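ok so our electric bill came in for April and I have to talk about it because I'm so happy. $241 in January. $21 now!! Same house, same people, same ancient fridge humming away in the garage

quick background for anyone new here: we're in a drafty two-story in Gosby, all electric, baseboard heat upstairs and a heat pump down. Our utility is Gonness Power, and last fall they moved everybody onto time-of-use rates unless you opted out. I grumbled and did not opt out

the way it works for us: 4 to 9 pm is peak and it's brutal. After 11 at night the price drops way down. Mornings are in the middle. Weekends are all off-peak, which I missed for two whole months because I never opened the rate sheet

I should say that $21 has help in it. There's a spring bill credit from the state, and it lands on one bill and then it's gone. Without it we'd have owed a good bit more. Still the lowest we've ever had in this house, credit or no credit

biggest thing I changed was the water heater. It has a timer! It has always had a timer! It was behind a little panel and set to run straight through dinner. I moved it to the overnight hours and we have not had one cold shower (four people, one of them a teenager, so that's a real test)

second thing: I was checking our usage on the Zunlow app, where you get the hour-by-hour graph a day later. I got weirdly into it. There was a bump at 5 every single afternoon and I went around the house like a detective. Dehumidifier in the basement. It was set to come on right at peak, who knows why 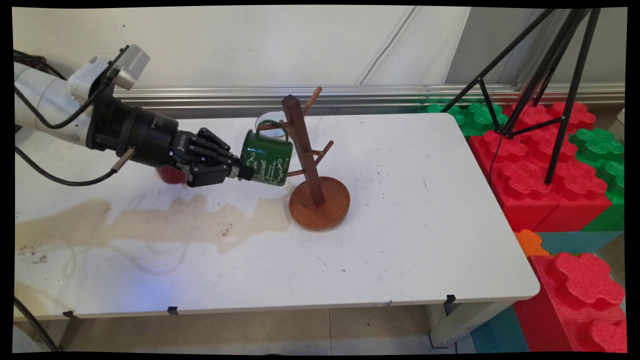

Do you have to be home all day for a time-of-use plan to save you anything?

Most of our savings came from stuff that runs while we're asleep, so being home hardly mattered. Water heater, dishwasher on delay, dryer before breakfast. If your big use is air conditioning at 6 pm in August, run the numbers first, and if your company has a flat rate it might suit you better.

a few people asked how to find out what plan you're on. Page two of our bill, in the small box under the meter number. Ours says TOU-R. If you can't find it, call. I called and got Graciela Saavedra, who stayed on the phone with me for ages and went through the last year month by month. What a gem. She also told me they'll switch you back once for free if you hate it

1547 kWh in January, by the way. I had no idea what a kWh even was before this winter and now I'm the person bringing it up at dinner

oh and Xia in the replies is right, the fixed charge doesn't move no matter what you do. It's on there even if you shut off every breaker and go on vacation. I'd love to see that come down. There's a comment form on the Gonness site and I filled it out last night, took me five minutes, please go do it if you're a customer!

next up is the attic hatch, which has no insulation on it at all. You can feel the cold pouring down if you stand under it in winter. I've got a sheet of foam board and some weatherstrip in the hall and I'm so ready. Will post the June bill when it comes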